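Zondeo zeichnet in Clarkach Greifdaten für die Demontage von Altrechnern auf

Clarkach, 1. September 2023 – Die Zondeo GmbH hat an ihrem Standort Clarkach mit der Aufzeichnung von Trainingsdaten für ein lernendes Robotersystem begonnen, das gebrauchte Desktop-Rechner zerlegen soll. Bis zum Abschluss der ersten Phase im November sollen 600 vollständige Durchgänge vorliegen. Partner ist der Recyclingbetrieb Amissah, der die ausgemusterten Geräte bereitstellt und die ausgebauten Teile anschließend wieder übernimmt.

In Recyclingbetrieben werden Rechner heute überwiegend von Hand geöffnet und sortiert. Fest programmierte Anlagen kommen mit der Vielfalt der Gehäuse schlecht zurecht: Schrauben sitzen an unterschiedlichen Stellen, Laufwerke sind je nach Hersteller verschraubt oder in Kunststoffrahmen eingeschoben, und Kabel liegen in jedem Gerät anders. Zondeo setzt deshalb auf ein Verfahren, bei dem das System aus vorgeführten Bewegungen lernt.

Für die Aufzeichnung steuert eine Bedienperson den Roboterarm über ein Handgerät. Gespeichert werden die Gelenkstellungen, die Öffnung des Greifers, die Kräfte am Handgelenk und das Bild einer kleinen Kamera, die nahe am Greifer montiert ist. Jeder Durchgang umfasst eine einzelne Aufgabe, etwa das Abziehen eines Datenkabels oder das Lösen eines Laufwerks. Fehlgriffe werden nicht gelöscht, sondern gekennzeichnet und gesondert abgelegt.
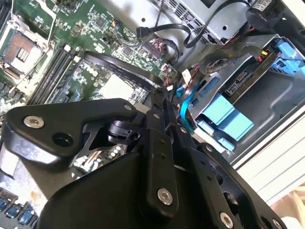
Blick der Handgelenkkamera in ein geöffnetes Desktop-Gehäuse: Greifer vor der Hauptplatine, rechts der Laufwerksbereich. Foto: Zondeo

»Kabel sind für uns der schwierigste Teil«, sagt Rekha Bisht, Leiterin der Datenerfassung bei Zondeo. »Ein Laufwerksschacht ist starr, ein Kabel gibt nach und verdeckt oft genau den Stecker, den man greifen will. Wir brauchen davon viele Beispiele, und zwar aus verschiedenen Richtungen.«

Die Versuchsreihe umfasst 62 Gehäuse unterschiedlicher Bauart. Davon sind 58 für das Training vorgesehen. Die übrigen vier bleiben zurückgestellt und dienen später der Prüfung, ob das System auch mit unbekannten Geräten umgehen kann. Die Aufgabenliste enthält 14 Arbeitsschritte. Netzteile werden in dieser Phase nicht geöffnet und verbleiben als ganze Baugruppe im Gehäuse. Alle Rechner sind vor der Übergabe vom Netz getrennt, Datenträger werden bei Amissah vorab gelöscht.

Nach jeder Schicht sichten zwei Mitarbeitende die Aufnahmen und ordnen ihnen eine kurze Aufgabenbeschreibung zu. Durchgänge mit lückenhaften Sensordaten werden aussortiert und wiederholt. Die dafür verwendete Software Fornov hat Zondeo im eigenen Haus entwickelt. Sie gleicht die Zeitstempel von Kamera und Arm ab und zeigt Abweichungen noch am Arbeitsplatz an.

»Für unseren Betrieb zählt, dass Platinen und Laufwerke unbeschädigt herauskommen«, sagt Nazar Savchuk, Technischer Leiter bei Amissah. »Was sich weiterverwenden lässt, wollen wir nicht schreddern. Ob der Roboter dabei so schnell ist wie ein geübter Mensch, ist für uns zunächst zweitrangig.«

Im Anschluss an die erste Phase will Zondeo ein Modell mit den gesammelten Daten trainieren und an den zurückgestellten Gehäusen erproben. Über einen Einsatz in der laufenden Demontage entscheiden beide Unternehmen nach Auswertung der Ergebnisse.

Über Zondeo
Die Zondeo GmbH entwickelt Greiftechnik und Steuerungssoftware für die Demontage elektrischer und elektronischer Geräte. Sitz des Unternehmens ist Clarkach.

Pressekontakt
Zondeo GmbH, Unternehmenskommunikation, Clarkach
Bildmaterial in Druckauflösung ist auf Anfrage erhältlich. Abdruck honorarfrei, Belegexemplar erbeten.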